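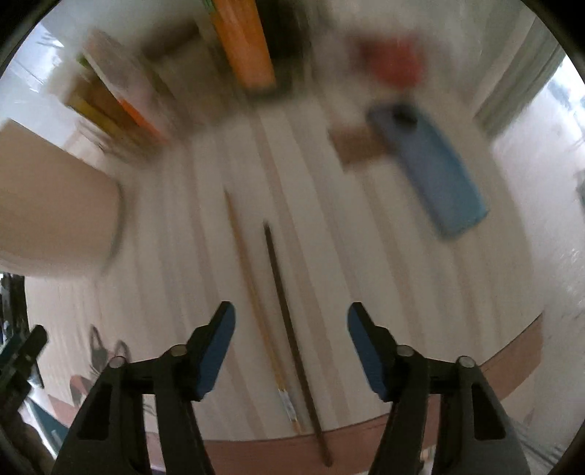 Kinnunen asks whether the new grasp filter has fixed thin objects, or only thrown out the demonstrations that made the numbers look bad. It is a fair thing to ask and the honest reply is a bit of both.

Search this site Go

Dredero software – progress report to Plinness, July

Print this page | E-mail this page

The period began with 2352 demonstrations. The filter rejects 372 of them, mostly where the pose tracker lost its place during a fast wrist turn. We looked at 140 of the rejects by hand. Too many were perfectly good grasps with a blurred background, so the threshold is too blunt and I would not build on it yet.

Perception: sticks, brushes and other narrow things lying side by side are still merged into one object when seen at a low angle. The Dranda segmentation module was sold to us as the answer to this. I have yet to see it, and striped or printed table coverings make it worse. 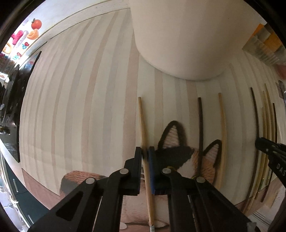
Wooden chopstick between the jaws, others lying on the mat.

Control: the closing routine now stops on finger width as well as motor current. Bench runs are smoother, but we have only 200 of them and all used the same finger pads. The planner still picks an approach first and checks for neighbouring objects second – that order has to change before we add a second arm to the plan.

Tooling: replay works. Labelling is slow and the export script drops timestamps when a session is paused.

We ask that the thin-object milestone stay open. Next period we will rerun the whole set with the filter off and report both results.

Contact us | Copyright Dredero | Back to top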